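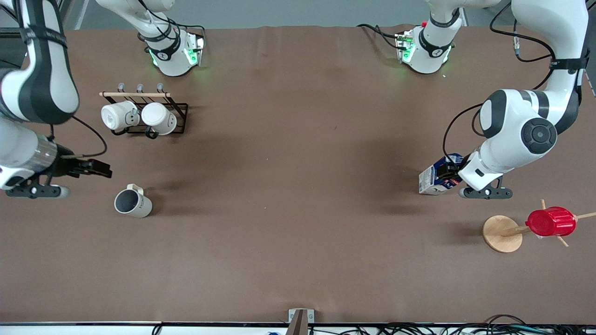
A small blue-and-white milk carton over the brown tabletop.

Community > Film & TV > Horror > Watch Order & Sequels

Which Laketa movies do I need before the new one?
Posted Nov 13, 2020 by umunik_fan

Okay so I need some help from people who have kept up with this series better than I have. My sister and I are planning to watch the new Laketa sequel next weekend and I've only seen the very first one, years ago, on a rented tape with terrible tracking. I remember the ferry, the bell, and the woman locked in the boathouse, and that's pretty much it.

From what I've read, the new one brings back the original lead and ignores a bunch of the movies in between. But one site says it ignores all of them and another says it still counts part 2. Which is it? I don't mind watching two movies to get ready but I'm not sitting through the whole pile. Also, is the Harnport cut worth hunting down or is it the same movie with a different title card?

Oh, and my sister is jumpy. If there's a lot of gore in part 2 I'd like to know ahead of time!

reelgone

Big fan here, I've seen these way too many times. Short version: watch the first one and part 2, skip everything else.

The new movie picks up with her living back in Harnport, and she talks about the hospital night, which only happens in part 2. So part 2 counts. What confuses people is that they dropped the twist from the end of it (I won't spoil it), so if you watch both you'll notice the new one acts like that last conversation never took place. It bugged me for the first 16 minutes or so of the movie and then I forgot all about it.

Part 2 is bloodier than the first, but most of it is in one stretch in the laundry room. When she goes down the stairs with the flashlight, your sister can go make popcorn. The first one has hardly any blood, it's all waiting and wind noise.

The Harnport cut is a different edit. It runs 107 minutes and adds back the dinner with the neighbors and a longer ferry ride. I like it better, but for a first watch in years I'd go with the regular version. The long one drags in the middle, and the music is mixed really low on the disc I have, so you end up riding the volume button.

nightbus21

just watch the first one. part 2 is boring

cellar_door_creaks

I'd go along with reelgone on the order. One thing to add: if you end up liking these, the Rønning remake is on its own timeline and has nothing to do with the new one. I rented it by mistake in September thinking it was the sequel and spent half of it wondering why the sheriff was a different guy. It's pretty good though, very snowy. Check the cover before you pay, because the two posters look almost the same and both just say Laketa in big red letters.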